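Wadding (household)

Wadding is a loose, soft mass of fibres which is used in the home for filling, padding and cleaning. The most common kinds are made from cotton, but wool, paper pulp and polyester are also used. In everyday speech the word covers both the material in the roll and a small piece pulled from it.

Properties

The fibres in wadding are not woven. They hold together only because they are tangled, and for this reason a piece can be torn by hand without scissors. When it is pressed, wadding becomes thin at the place of pressure and swells on both sides of it. Torn edges often leave short threads, which can stick to clothes and furniture.

Paper tissue behaves in a similar way when it is crumpled, and a small white lump of one can easily be taken for the other. Tissue usually keeps sharper creases, and it falls apart sooner in water.

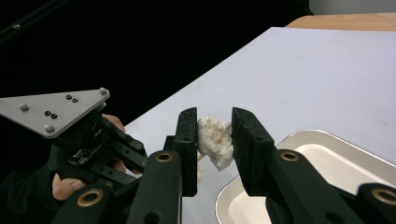
Uses

In sewing, wadding is put between two layers of cloth to make quilts, cushions and oven gloves. Small pieces are used to fill soft toys. In the kitchen and bathroom it serves for polishing metal and for wiping small surfaces. It is also packed around glasses and ornaments before moving house.

Marius Tănase, in his handbook for the Carkorton sewing school, advises to fill a toy with many small pieces and to push each one into the corners first. Florin Roman prefers one large piece, which in his opinion makes fewer hard places.

Storage

Wadding should be kept dry and in a closed bag, as it takes up dust and smells. A roll of 50 cm width is best stored standing. Material which was pressed flat for a long time can be opened again by pulling it gently with the fingers.

See also: Batting, Felt, Kapok, Quilting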